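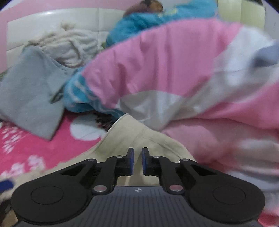
A patterned bed sheet in bright pink

A bed sheet is a flat piece of cloth placed over a mattress or between the sleeper and the blankets. Sheets are most often woven from cotton, linen or polyester blends. Fitted sheets have elastic at the corners, while flat sheets are tucked in by hand. White was long the usual color in Western homes; printed and dyed sheets became common in the 20th century. Thread counts on labels often range from 200 to 400.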